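January, evening

Clothes all day. Fatemeh Ghaffari wants 200 folds from our house for the Jamov set before the month is out, and I had done 40 by lunch. I use one gripper in each hand and fold on the bed, slowly, the way she showed us at Drondlow. If I go at my normal speed the tracking loses my wrists and the take is thrown out. Lost 3 that way this morning.

Black things are the worst. I can't find the edge of a sleeve with the fingers and end up pinching both layers. T-shirts are fine. Fatemeh says to leave the bad pinches in as long as I recover, because the arm at Otelberg will make the same mistakes and needs to see how to get out of them.

Left thumb sore from the trigger. Ross rang at four and said his is the same.

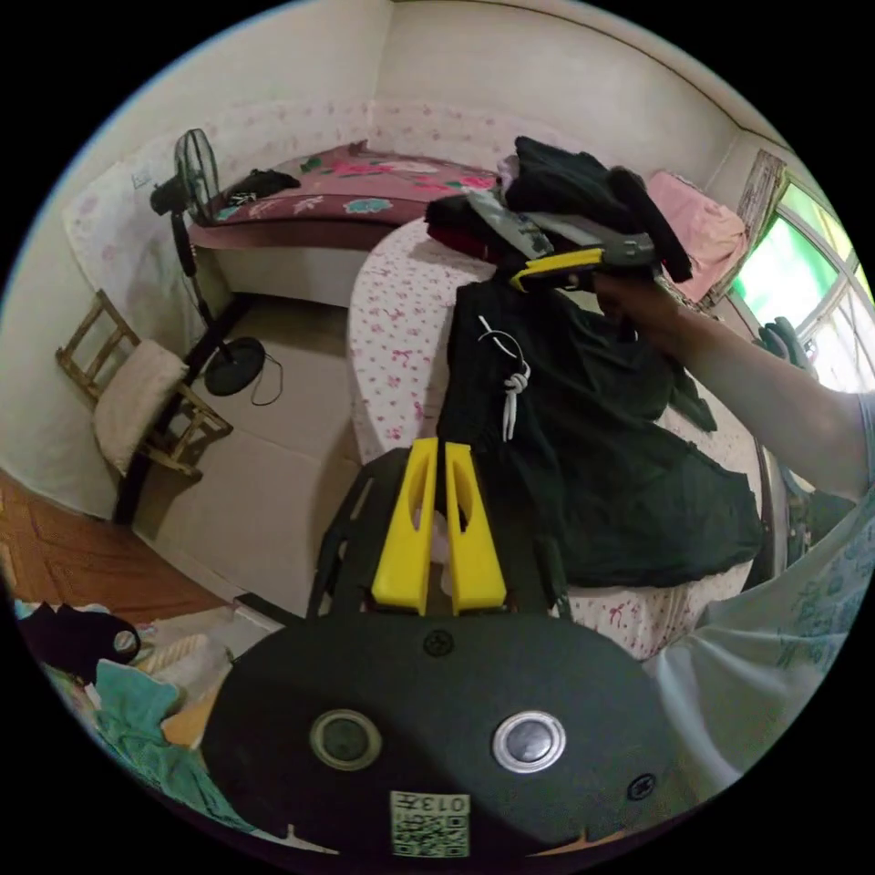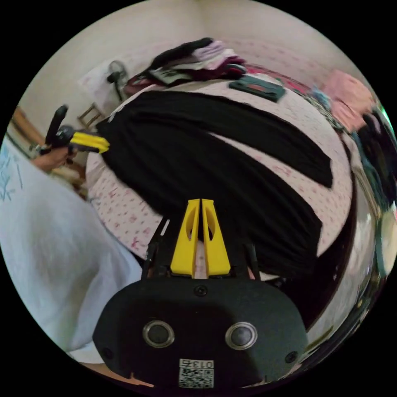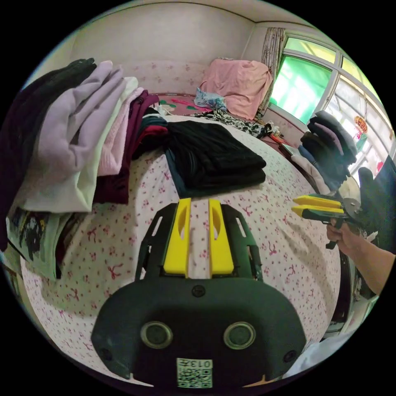 Black clothes in all of these.

Next morning

Did 20 before breakfast. Thumb better with tape on it. Changed over to towels, which go much quicker, and sent the first batch off to Fatemeh. She wants the long sleeves done again with the cuffs folded in first. Will start on those after lunch.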